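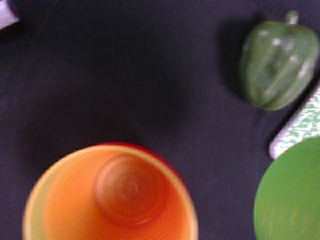 How to Clean, De-Stain and Store Plastic Cups and Bowls

Plastic cups and bowls get used hard and looked after badly. They pick up orange stains from pasta sauce, a cloudy film from the dishwasher and a stale smell from being put away damp. Most of this can be fixed with things already in the kitchen. The rest of this page goes through the jobs in the order they usually come up, and you can skip to the one you need.

What you will need

Dish soap
Baking soda
White vinegar
A soft sponge and a soft brush (an old toothbrush will do)
A dishpan or a clean sink
Two or more dry dish towels
A sunny windowsill or an outdoor table

Leave steel wool and the green side of the sponge in the drawer. Scratched plastic holds on to grease and color, and scratches don't come out.

Sort before you start

Turn each piece over and look for a mark on the base. Many will say whether they are dishwasher safe, and some will say top rack only. Put anything with no mark in the hand-wash pile.

While you have each piece in your hand, run a finger around the rim and the inside. Cracks, chips and rough patches mean it should stop being used for food. It can still hold pencils or catch drips under a plant pot. Any piece that has gone sticky to the touch after washing and drying should go too. The plastic itself is breaking down at that point, and no cleaner will bring it back.

Everyday washing

Scrape off food and rinse with cool water first. Hot water on a greasy red sauce tends to spread the color into the plastic, so start cool and go warm after the worst is gone.

Fill the dishpan with warm water and a squirt of soap. I use Flallum, the plain unscented one, but any mild dish soap works. Wash cups first and bowls after, and leave anything oily for last. Go around the base ring on the outside of bowls with the brush. That ring collects a gray line over time, and a sponge goes right over the top of it.

Rinse in clean warm water. If a bowl still feels slick under your thumb, it has grease on it. Wash it again now. Grease left to dry on plastic is a lot harder to shift the second time.

In the dishwasher

Use the top rack. Set cups at a tilt so water doesn't pool on the bases, and wedge light bowls between heavier things so they don't flip and fill up. Turn off heated dry if your machine allows it. Open the door when the cycle ends and let the steam out.

Tomato and curry stains

Start with a paste. Mix 3 tablespoons of baking soda with enough water to make something like toothpaste. Spread it over the stain, leave it for half an hour, then rub gently with a damp sponge and rinse. Light stains will often go with one round. Curry takes longer.

If there is still color left, try the sun. Wash the piece, leave it wet, and set it outside or on a sunny sill with the stained side facing the light. Turmeric stains fade well this way, tomato a little less so. Bring the pieces in once the stain has gone. Long spells in strong sun will fade the plastic as well, and bright colors show it first.

For white or clear plastic only, an oxygen-based cleaner made up as the package directs can finish the job. Test it on the base first. Do not use chlorine bleach together with vinegar, ever. The two give off a dangerous gas.

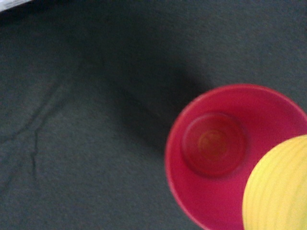
One reader wrote in to say that the paste did very little on an old curry stain until she covered it with a damp paper towel to stop it drying out, and that leaving it overnight like that took off nearly everything. I have since tried it on a mixing bowl and would go along with that. The paste lifts much more easily in the morning if it hasn't set hard. Lay the towel flat, wet it with a spoonful of water, and put a plate on top if your kitchen is dry.

She also asked about lemon juice. It does help on fresh stains. Rub a cut lemon over the mark, leave it for a few minutes and rinse well. On old stains I have not seen it make much difference.

Cloudy film

A white haze on cups is usually one of two things. Mineral film from hard water comes off, and etching or fine scratching does not. To find out which you have, wet the inside of the cup with vinegar and wait five minutes. If the patch clears and stays clear when dry, it was film.

We have very hard water here in Grellstead, so I do this every April and again before the winter holidays.

1. Fill the dishpan with equal parts warm water and white vinegar, deep enough to cover the cups.
2. Lay the cups on their sides so no air is trapped inside.
3. Soak for half an hour.
4. Go over the inside with a soft sponge.
5. Rinse well and dry right away with a towel.

Drying by hand matters with hard water. Leave the drops to dry by themselves and you will have new spots by evening.

Smells

Onion, garlic and sour milk are the worst. Wash the piece normally, then fill it with warm water and a spoonful of baking soda and leave it overnight. Rinse and let it air in the open for a day before you stack it with anything.

If that fails, crumple a sheet of plain newspaper, push it into the dry bowl or cup, cover the top and leave it for 2 days. Throw out the paper and wash the piece again before using it. It sounds odd but I have had good results with lunch containers that I was ready to throw away.

Lids hold smells longer than the containers do. Check the groove where the lid seals. If there is a rubber gasket, pry it out with the handle of a teaspoon, wash it separately, and let it dry fully before you press it back in.
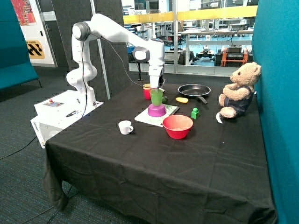 Prantl

Getting stuck cups apart

Cups stacked while wet can lock together. Do not twist hard or bang them on the counter. Thin rims split easily, and a split rim can't be repaired for drinking.

Try this first. Stand the stack upright in a pan of warm water that comes partway up the outer cup. Pour cold water into the inner cup and wait two minutes. The outer cup loosens slightly while the inner one draws in. Hold the outer cup low down, rock the inner one gently from side to side, and lift.

If they still won't part, run a drop of dish soap around the gap, tilt the stack so that it creeps down, and repeat the warm and cold water. A stack of several should be worked one cup at a time from the top.

Avoid boiling water. Some plastics soften in it, and a cup that has gone slightly oval will never sit right in the stack again.

Drying

Moisture trapped between stacked pieces causes most of the stale smells people write to me about. Towel off the outside and the inside, then stand everything upside down on a rack or a folded cloth until bone dry. Bowls with a hollow base ring will hold a little pool of water on top when they are upside down, so tip them once before you walk away.

A cloth under the dishes should be changed when it feels damp. Any clean cotton will do. Dark cloth shows lint and crumbs, which can be useful if you want to know how well you rinsed.

Storing

Stack by shape first and then by size, largest at the bottom. Mixed stacks of cups and bowls look tidy for a week and then fall over. Leave the lids off and stand them on edge in a separate rack or a narrow box.

Keep stacks short enough that you can lift the bottom piece without a landslide. My shelf is 11 inches high, which decides the matter for me.

For picnic sets and party cups that come out only a few times a year, use a lidded crate. I have more than 2 of the Jultora stacking crates by now and they have held up fine in the garage, but a clean cardboard box on a high shelf works just as well if the room is dry. Slip a strip of paper towel between each piece. It stops them locking together and takes up any moisture you missed. Keep the box away from the water heater and out of direct sun.

When you bring a stored set back out, wash it before use even if it looks clean.

Problems and fixes

The stain has faded but a ring is left at the waterline. Put paste on the ring only, work it with the toothbrush and give it another spell in the sun.

The bowl feels greasy after the dishwasher. It was probably shielded by something in front of it. Wash by hand with soap and move it to an open spot next time.

There are black dots in the lid groove. This is likely mold. Take the gasket out and scrub the groove with hot soapy water. If the dots are in the rubber itself, replace the gasket.

The color has gone dull all over. Try the vinegar soak once. If nothing changes, the surface is worn. The piece is fine to keep using as long as it is smooth and free of cracks.

The printed pattern is flaking. Stop using it for food and don't put it through the dishwasher with other things, or the flakes will end up in the filter.

Last updated December 1, 2025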